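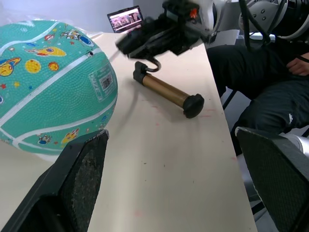
I caught Kamarul Wattimena at 11 in the morning, right after he'd hosed down the courts at Retamard, and he talked faster than I could write! He's coached kids there for two years. "The little ones want to shoot from half court," he told me - "so I let them, for one minute, then we dribble." His biggest group had 31 kids in it (in June, poor guy). Would he do that again? "Ask me after lunch," he said, and went off to find his whistle.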